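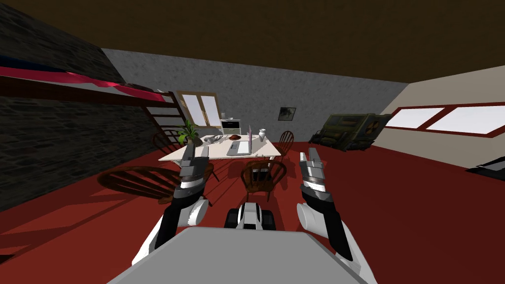

Ulleo rehearsal view, dining room model, both arms raised at the near end of the table. Simulated.

Bashir Dual-Arm Table Unit
Traneck part no. 441

Overview
Configurations
Specifications
Rehearsal in Ulleo
Site changes and staffing
Installation
Maintenance
Questions from sites

Overview

The Bashir is a two-arm mobile unit for clearing and resetting shared tables in staff accommodation, lodges, residential colleges and similar buildings. It handles light loose items on a flat tabletop: bowls, vases, small pots, closed or open laptops, spectacles, cutlery trays. It does not wash dishes, lift chairs or work at a table while people are seated at it.

Each arm ends in a two-finger parallel gripper. The arms rise from either side of a flat-topped torso, and the torso top can be used as a set-down surface for one item while the other hand works. Loads left on the torso top during travel must be in the optional lipped tray.

The unit is supplied with one seat of Ulleo, the rehearsal software. Every room the Bashir will work in is modelled in Ulleo first, and every routine is run there before it is released to the floor.

Configurations

441-A. Standard base, two arms, two-finger grippers, one charging dock.
441-B. As 441-A, with lipped torso tray and soft finger covers.
441-C. As 441-B, with second dock and a wall-mounted call panel. Suited to buildings where the unit serves two rooms on the same level.

Finger covers are sold separately in sets of four. Covers for the earlier narrow finger will not fit.

Specifications

Arms: two, mirrored
Gripper: two-finger parallel, one per arm
Working payload, single hand: 2,000 g
Working payload, both hands: as single hand. Two-handed lifts are for stability only and do not raise the limit.
Minimum clear width, travel: 71 cm
Reach past table edge: 567 mm, measured from the near edge with the base parked square to the table
Surface: level hard floor or short-pile carpet
Stop controls: one on each side of the base, one on the call panel where fitted
Operating hours: set by the site

Items beyond the reach figure are approached from another side of the table. On a long table worked from one short end, the far half is normally out of reach, and the routine will include at least one move of the base. Sites that push one end of a table against a wall should say so on the survey form.

Rehearsal in Ulleo

An Ulleo room is built from the survey form, a floor sketch and site photographs. Furniture is taken from the library and scaled to match. Colours and finishes are selectable and have no effect on the routine. Sites often keep the stock ones.

The operator view is taken from the unit's own head position, looking over the torso top and between the arms. Staff learning the unit see the table as the unit meets it, with the arms in the way of part of the room. Chairs at the near end are the most common obstruction from this position. The dining room model ships with spindle-back chairs placed around a white rectangular table, including one at the near end directly between the arms, and the first training exercise is to decide whether the base should approach there at all.

The table in that model carries a potted plant, a shallow bowl, an open laptop and a small vase. Each belongs to a different handling class:

Class 1, rigid and open. Bowls, trays, empty vases. Gripped at the rim or wall.
Class 2, growing or filled. Potted plants, vases with water. Gripped at the pot or body only, kept upright, moved at reduced speed.
Class 3, personal. Laptops, phones, spectacles, keys, papers. Not moved unless the site has written a rule for it.
Class 4, unrecognized. Left in place and reported.

Class 3 is set to "leave and report" on delivery. Traneck will not change this remotely. The setting is changed on site by the named supervisor, who signs for it in the log.

Site changes and staffing

Traneck asks each site to treat the Bashir as a change to somebody's shift and to plan it with the people who work that shift. The notes in this section come from the Ostdale residence, where a 441-B has been in regular use since November.

Before installation, evening table work at Ostdale was shared between two dining attendants. Both positions were kept. The table rounds came off the attendants' sheet and three duties were added: walking the room before each run, closing out the unit's report after it, and keeping the item list current. The remaining time went to kitchen close-down, which had been running past the end of the shift.

Hadiza Akande, dining attendant, has done the pre-run walk since the first week. "It is mostly chairs. If they are tucked in, it goes well. If someone has pulled one out into the open floor you can wait for the unit to stop and tell you, or you can move it yourself in two seconds. I move it."

The pre-run walk was not in the original plan. It was added at the attendants' request and now forms part of the standard installation package for all sites.

Reports were the second change. The unit's original report listed every item handled. Attendants found it too long to read at the end of a shift — the two or three lines that needed a person were lost among the rest. The current report lists only what was left in place and why. The full record is retained and can be opened by the supervisor.

Lost property was the third, and took the longest to settle. Under the old practice an attendant who found a laptop on a table would take it to the office. The unit leaves it, and in the first month items sat out overnight. Ostdale considered a Class 3 rule that would have the unit carry laptops to a side table. Residents objected to this at the house meeting and the proposal was dropped. Personal items are now collected by an attendant from the report, before the lights go down.

Binta Haruna supervises the evening shift and holds the Class 3 setting. She recommends that other sites decide the lost property question before delivery, and that the decision be posted in the room.

Pay grades at Ostdale were reviewed when the item list was added to the attendants' duties. Traneck has no role in such reviews but will supply a written task description on request.

Installation

1. Survey form and floor sketch returned to Traneck. Mark all tables, fixed appliances, ladders, low shelving and window openings.
2. Ulleo model built and sent to the site for correction. Staff who use the room should check it. Managers' sketches tend to show the chairs where they are meant to be.
3. Routines rehearsed in Ulleo with at least two staff.
4. Delivery, dock placement, base calibration.
5. Supervised runs, room closed.
6. Supervised runs, room open, tables unoccupied.
7. Handover. Stop controls demonstrated by every person on the affected shifts, including relief staff.

The dock needs a standard outlet and a clear approach. It should not share a power bar with a microwave or kettle.

A model that has drifted from the real room is the usual cause of short stops. Re-survey after any change of table, or where a ladder, trolley or equipment stack has been moved into the working area. Chairs are treated as movable and do not require a re-survey.

Maintenance

Daily: wipe torso top, fingers and stop controls. Neutral cleaner, damp cloth, unit docked.
Weekly: check finger covers for splits. Check the wrist bands for food residue.
Monthly: run the arm mirror test from the service menu. Both arms rise to the ready position in front of the body and hold. Any visible sag is to be reported.
Yearly: service visit.

Finger covers are a wear item and are outside the warranty.

Questions from sites

Can one attendant run two units?
Yes, on the same level. The pre-run walk is done for each room separately.

Can the unit push chairs in?
No. The arms are not rated for it, and a chair leg caught on a rug will exceed the side load on the wrist.

Does the unit record people?
Room images are used for navigation and discarded at the end of the run. Images attached to a Class 4 report are kept until the report is closed.

We have sloped ceilings and a loft bed in the same room as the table. Is that a problem?
Overhead furniture is modelled in Ulleo and set as a no-lift zone. Ladders should be marked on the sketch at their foot as well as their top.

Who should attend training?
Everyone on the affected shifts. Sites that send only supervisors are asked to rebook.

Contacts

Sales and survey forms: Fatima Akinola
Ulleo models and rehearsal bookings: Nkechi Nwosu
Service and parts: Hauwa Jibrin

Lead time for 441-A and 441-B is given at the time of quote. The 441-C is built to order.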